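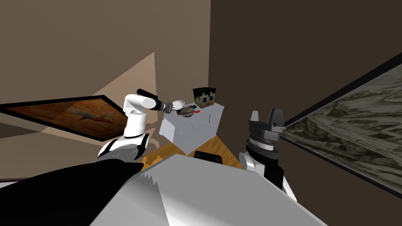
Beltoma is a drama film written and directed by Hema Pai and produced by Dale Gosselin for the company Dasico. It follows two families in the mill town of Ernik during the last months of a long strike.

Plot

The film opens in July, as the Melnyk mill prepares to close its night shift. Ilse, a loom mechanic, has been out of work for most of the year and sells bread from her kitchen window. Her brother Tomas has gone back to the mill without telling her. When their mother falls ill, Ilse moves into his apartment and finds his pay slips in a drawer. The second half of the story concerns a vote on whether to end the strike, which passes by a narrow margin. Ilse leaves town on an early morning bus, and Tomas stays.

Production

Pai wrote the first draft as a stage play. Gosselin read it while working on another project and asked her to expand the part of the mother, who in the play is only heard through a wall. The crew filmed for 30 days, mostly in a disused weaving shed, and the voting sequence used 151 extras. Most of the dialogue in that sequence was improvised from a short outline. The music is limited to a brass band, heard twice.

Release

The first public screening was held in a hall with 1,268 seats. A shorter cut, without the prologue, was later prepared for television. Pai has said she prefers the longer version.

Reception

Reviewers generally praised the lead performances and the sound recording inside the shed. Several found the hospital scenes slow, and one called the subplot about the missing union ledger unnecessary. The ending was widely discussed, as the film does not show whether the mill reopens.

See also
Films about labor disputes
Films based on plays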